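Cleaning and Fixing Tips from My Classroom (That Work at Home Too)

By Mi-kyung Hwang
Updated 4th November

I teach fifth grade and I also have three kids doing homework at the kitchen table, so between the two I clean up after a LOT of learning. These are the tricks I keep passing along to new teachers in my hallway and to parents at pickup. Most of them use stuff you have under the sink already.

Dry erase marker that won't come off

If the writing has been up there all summer (mine sat from June to the end of July once, oops), a dry eraser just smears it. Scribble right over the old marks with a fresh dry erase marker and wipe while it's still wet. The new ink loosens the old. For a whole board of ghosts I use rubbing alcohol on a soft cloth, working in patches, then go over it with plain water and dry it. Please don't use the scratchy side of a kitchen sponge. I did that to the board in my first classroom and every marker clung to those scratches until the day I moved out.

Sticky desks

Desks get a film on them from hands and snack time and whatever that stuff is that comes off stickers. I mix 4 cups of warm water with one good squirt of dish soap, wring the cloth until it hardly drips, and wipe from the back edge toward me. Then a second cloth with only water. People skip the second one and wonder why the desk feels tacky again by lunch!

For sticker gunk, rub in a little cooking oil, go grade some spelling tests, come back and wipe it off with the soapy cloth. Pencil scribbles come up with a plain white eraser or a bit of baking soda on a damp fingertip. Go easy with the baking soda on anything shiny. 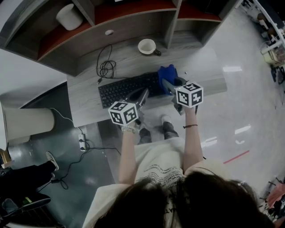 I also do the undersides twice a year, with a plastic putty knife. Put on gloves first. If there's gum, hold a bag of ice on it for a few minutes and it should pop off in one piece, or at least in big crumbs. My own kitchen table had gum under it too, and all three of mine swear it came with the house.

Keyboards and headphones

Unplug or shut down first. Turn the keyboard upside down over the trash can and give it a few pats, then brush between the keys with a clean, dry paintbrush (the cheap ones from the art bin are perfect). For the key tops I use an alcohol wipe that I've squeezed out a little, because you don't want anything running down inside. Headphone pads get the same wipe, and if they're the foam kind I pull them off and hand wash them in the sink. Let them dry overnight. I've put damp ones back on and got complaints from the entire reading group.

Dried-up glue and stiff markers

Glue bottle clogged? Take the cap off and drop it in a jar of warm water, then poke it through with a toothpick. I do a whole class set this way while I eat. A dab of petroleum jelly on the threads before the cap goes back on will save you the fight next time.

Water-based markers that have gone scratchy will sometimes come back if you dip the tip in warm water for a few seconds, cap it, and leave it tip down in a mug overnight. Sometimes they won't. I give each one a single chance and then it goes in the trash, otherwise I'd be running a marker hospital.

Old books that smell like a basement

My aunt gave me her school atlas, printed in 1942, and it smelled so strongly I kept it in the garage. What worked was a big lidded tote with an open bowl of baking soda on the bottom and the book standing up beside it, pages fanned a little, lid on, for two weeks. Swap the baking soda halfway through. Don't spray anything on the pages! If you see fuzzy mold, bag the book and keep it away from the others.

Keeping cloths straight

I was forever using the paint cloth on the whiteboard. Now I sort by color: one color for boards, one for desks, old white T-shirts for anything with paint. They live in separate hooks-and-bag setups on the back of the closet door. Wash microfiber with no fabric softener, and not with towels, or it picks up every bit of lint and hands it right back to your board. Air dry if you can.

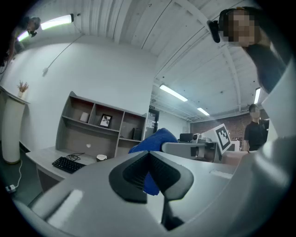
Wobbly chairs

Flip the chair over and check the screws before you do anything clever. Nine times out of ten it's a loose one. If the hole in the wood is stripped, dip a couple of toothpicks in wood glue, push them in, snap them off level, let it dry overnight and drive the screw back in. For metal chairs missing a foot cap, a tennis ball with an X cut in it is still the best thing going. Have a grown-up do the cutting, with the ball held in a vise.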